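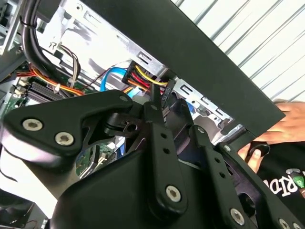

POLLPORT, September

Cleaning dust out of a desktop computer

A desktop that has started to run loud is usually full of dust. Cleaning it takes less than an hour and needs very little gear. Late summer is a good time to do it, after months of open windows and before the heat comes on and the rooms get dry.

What you need
A Phillips screwdriver, a soft paintbrush one inch wide, a can of compressed air, a few cotton swabs and a small dish for the screws. A muffin tin is better than a dish if your case has several sizes of screw. Do not use a household vacuum inside the case. The nozzle can build up static, and it will also swallow a loose screw before you see it go.

Before you open it
Shut the computer down, switch it off at the back and pull the power cord. Hold the power button in for 12 seconds to drain what is left. Unplug everything else and put a strip of masking tape on any cable you might mix up later. Carry the case outdoors or to the garage if you can. Dust blown out in a bedroom lands on the bed.

Take the side panel off and touch bare metal on the case before you touch any parts. Do it again each time you walk away and come back.

Dusting
Work from the top down. Brush first, then blow. Use short bursts and keep the can upright – a tipped can spits cold liquid. Hold each fan still with a finger while you blow on it. Letting it spin freely is hard on the bearings.

The worst dust sits in the metal fins under the processor fan and in the front intake. If the intake has a foam or mesh filter, pull it out, rinse it under the tap and let it dry overnight. It must be fully dry before it goes back.

Leave the power supply closed. Blow through its vents from outside and stop there.

Cables
Press each plug gently to check that it is seated. Tie back anything hanging near a fan with a twist tie from a bread bag, not too tight.

Putting it back
Replace the panel, start every screw by hand, then tighten. Leave 4 inches clear behind the case, and keep it off carpet. A scrap of shelf board works fine as a base.

With pets or a smoker in the house, clean it twice a year. Otherwise once will do.

Next month: getting candle wax out of a tablecloth.

Emrys Voyle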